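Stemware rack

A stemware rack, also called a goblet rack or wine glass holder, is a piece of household equipment that stores footed drinking vessels upside down by the foot. The stem passes through a gap between two wires or into an open loop, and the flat foot rests on top. Racks are made for tabletops, for the underside of shelves and cabinets, and for walls. The tabletop kind stands on its own base and can be moved from room to room.

Construction

The usual tabletop rack is made from bent metal wire. A rectangular or round base keeps it steady, and one central upright carries the holders, which branch out to both sides at two or more heights. Many models have an arch or a set of curls at the top that serves as a handle. Gold, black and chrome are common finishes. Because the holders are open at one end, a goblet is loaded from the side and does not have to be lifted over anything.
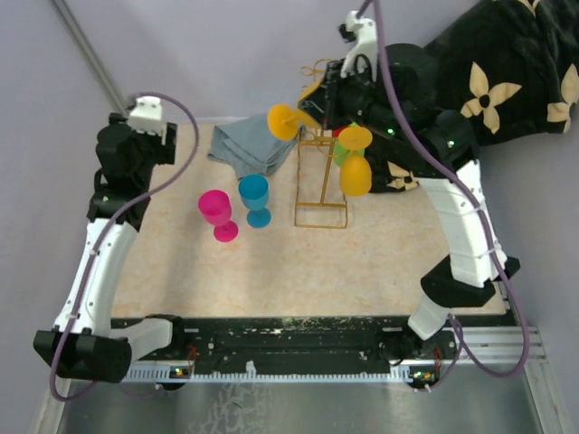 Capacity depends on the width of the bowls more than on the number of holders. A rack sold for wine glasses will often take fewer large goblets than its holders suggest, as neighboring bowls touch before every place is filled. Narrow bowls and short stems cause the least trouble. A foot that is much wider than the loop sits flat and steady, while a small foot may slip through.

Plastic goblets

Racks of this type are sold mainly for glass but are widely used for plastic goblets as well, especially for picnics, children's parties and patio meals. Plastic goblets are often sold in mixed colors so that guests can tell their drinks apart. Yellow, green, blue, red and pink are typical. They may be solid or translucent.

Plastic is much lighter than glass, and this changes how a rack behaves. A wire rack loaded with glass on one side only can tip over. With plastic the risk is smaller, although the goblets themselves swing and are easily knocked out of their loops. The Beveris line of party goblets was given a wider foot after complaints of this kind from buyers who used it with the Brelmont rack, a folding model with a narrow base.

Loading

Goblets are normally washed and wiped with a soft cloth before being hung. The cloth is then kept close by on the table for drops that run down to the rim. A common order of work is as follows:

1. Set the rack on a level surface, with open space on both sides.
2. Stand the goblets next to it on their feet.
3. Hold the first goblet by the stem or the foot and turn it upside down.
4. Slide the stem into a lower holder until the foot rests on the wire.
5. Hang the next goblet on the opposite side of the upright.
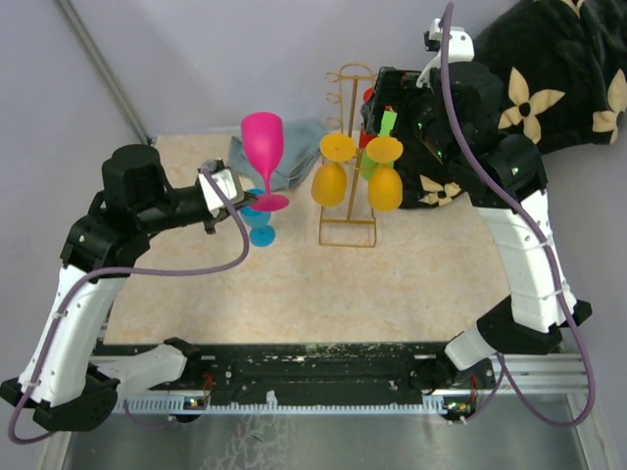
6. Fill the upper holders last, again working from side to side.

Unloading is done in the reverse order. The lower goblets are left in place until the upper ones have been removed.

Care

Wire racks are wiped with a damp cloth and dried by hand. Coated finishes wear first at the inside of the loops, where the foot rubs. In her household guide The Set Table, Vandana Kaushik recommends checking the loops each November before holiday use and bending any that have opened back into line by hand. Pritchard and Wemance racks have separate loops that can be unscrewed and replaced.

Related articles

Dish rack
Drinking vessel
Goblet
Mug tree
Plastic tableware
Tea towel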